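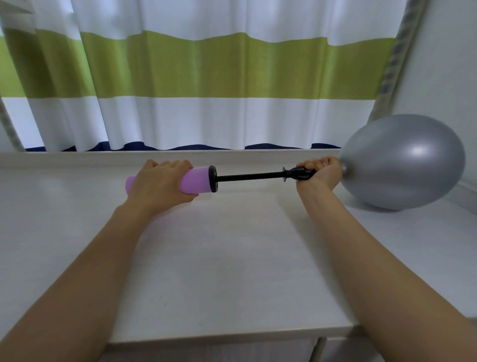
11/24/20

Kit list and budget, balloon job

Went through the shopping list again this morning. We have 600 left on the bench tools line and nothing more until the new budget in December, so the second arm is off the list for now. Tadeusz wants it kept as the first item for next year. Fine by me.

What the inflating step needs, going by how we do it by hand: one gripper that can hold the barrel of a pump, and one that can pinch the neck of a balloon on a nozzle without tearing it. The second is the hard one. Fingers go right over the top of the nozzle and the wrist has to bend a bit. The parallel gripper we own will close on the barrel but I would not trust it on the neck.

Options looked at:

Mulla soft fingers, set of 2. Price is 400 with the mounting plate. Tadeusz Sadowski has used the older ones and says the pads wear quickly, so add a spare set of pads to the order. No price for those yet, have written to ask.

Hourani make a three-finger hand that would do both jobs. Far over what we have. Left the leaflet in the folder.

Small electric blower with a foot switch, from Skandusberg. Would take the pumping stroke away altogether and then we only need to solve the neck. Tempting, but the Fideo people asked for the hand pump in their spec, so it would have to be agreed with them first. I will raise it on the next call.

Consumables: silver balloons, 20 a pack, and we should order more than one pack. They crease at the neck after a few goes and then leak whatever you do. Also a spare pump of the same kind as the lilac one. If the barrel size changes, the grip has to be set up again from scratch.

Table: keeping the white one. The raised rim at the back is useful but a silver balloon on a white top is poor for the depth camera. Try a dark mat before spending anything on lights. There is a roll in the store, needs cutting.

To do: order the Mulla set once the pad price is in. Ask Fideo about the blower. Tadeusz to check whether the mounting plate fits our flange or needs an adaptor, before the order goes out.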